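Rules for sim runs, Hulier project - speaker notes

Start with the release rule. No policy goes to hardware before 500 clean episodes in simulation.

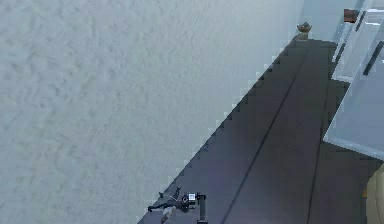 Clearance limits come next. Wada sets them per object class - a flared bowl like the one on the stand gets the wide limit, measured at the rim. Log every breach.

Doors: fix the door state in the config before the run. Pause for comments.

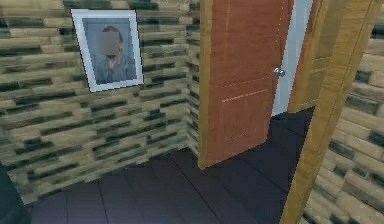

Tonov objected that fixed doors make the test too easy, and asked for random angles in every second batch. Fair point, under review.

Glass and dark screens: depth checks are mandatory.

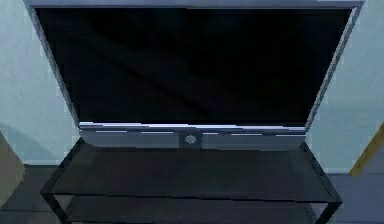
Failed checks stop the batch. Keep logs for 240 days.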